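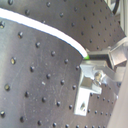 Cable routing planner: frequently asked questions

Maintained by Mamta Yadav and Yu-ting Lui. Last edited 26 May 2022.

Does the planner work?

On our board, with our clips, most of the time. We ran 300 routing attempts for the Jernach report and 228 finished with the cable under every clip we asked for. Please quote both numbers. The first one keeps going missing from slides.

Is 228 out of 300 good?

Depends who is selling. Of the failures, 79 percent were perception losing the cable where it crosses a patch of glare on the metal. The motion side looks better than it probably is, as it rarely got a fair chance to fail.

Why a breadboard and not a real harness panel?

The hole grid gives us a known pitch to check calibration against. It also makes the problem easier than a factory would, and anyone comparing us with the Dulcombe results should keep that in mind.

What does the tracker need to see?

A light cable on a dark surface. It fits a spline to the jacket and uses colored bands, where it finds them, to fix distance along the length. Without bands it will happily report a length that is wrong by a whole clip spacing.

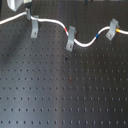 White cable held by four clips, with red-orange, blue and yellow bands.

Isn't using marker bands cheating?

Peiyu Meng thinks so, and I have stopped arguing. A band-free version has been on the roadmap since November. It runs, but I wouldn't put it in front of a visitor.

Do you use a learned policy?

For the last bit of each insertion only. Everything before that is a plain sampling planner with a bend radius limit. We tried learning the whole thing and got 8 nice videos out of it – and no version we could debug.

Can I use it with clips of my own?

Add the clip shape and screw position to the fixture file and rerun the reachability check. If the check passes, don't trust it yet. It ignores cable stiffness.

Will it run on the Clismont controller?

Yiran Yin got it to connect. Connecting is all we can vouch for.

Where do I report bugs?

To the tracker, with the log attached. "It missed" is not a report.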